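How to read a monastery charter for the first time
by Ama Tetteh

Many people want to study the medieval Church from its own papers, but they stop at the first page of a charter because it looks like one long sentence without end. I had the same problem when I started. In this tutorial I show the order in which I read a charter now. You need only a printed edition with a translation, a pencil, and one quiet hour in the morning.

My practice text is a grant to the abbey of Clustelano. It is number 19 in the printed collection, and it is short, so it is good for a beginner.

Step 1. Find the verb of giving

Do not start with the first word. Look for "I give," "I grant" or "I confirm," and underline it. In Latin it will be "do," "concedo" or "confirmo," and often two of them come together. The word "confirmo" needs attention, for it can mean that the land was given earlier by another person, maybe the father of the one who speaks. Then you have to look for an older charter too.

Step 2. Mark who gives and who receives

The giver is usually named near the beginning, with his titles. The receiver may be the abbot, the monks, or the saint of the church. In my text the land of Antwi is given "to God and to Saint Peter," and the abbot is named only after this. It does not mean that the abbot was unimportant. He was the person who would hold the keys and collect the rents.
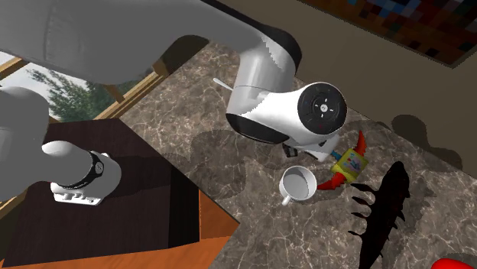
Robot arm over a marble countertop (computer rendering).

Step 3. Write down what is given

Make a simple list on a separate paper: fields, woods, mills, fishing rights, tithes. Copy the words as they stand, also when you don't understand them. A measure such as the hide was not the same size in every region, so please do not change it into acres at this stage. The Clustelano grant has a rent of 400 eels in the year, to be paid by the mill at Zusevdale. I was sure that I had read it wrong, but rents in eels are well known from this period.

Step 4. Look for the conditions

Here you learn what the giver wanted back. It may be prayers for his family, a burial place inside the church, or a yearly payment. If the land owes military service, look if the giver keeps this duty for himself or passes it to the monks. Words like "free and quiet from all service" are strong, but read until the end, as an exception can follow in the next line.

Step 5. Read the curse and the witnesses

The curse threatens anyone who breaks the gift. It follows a common model, and you can read it fast. With the witnesses you should go slowly. Their order often shows rank, bishops first and small landholders last. Compare the names with the charters before and after.

If there is no date, the witnesses help you also with this. Find the years when each bishop was in office and keep only the years which they share. Write the result in pencil.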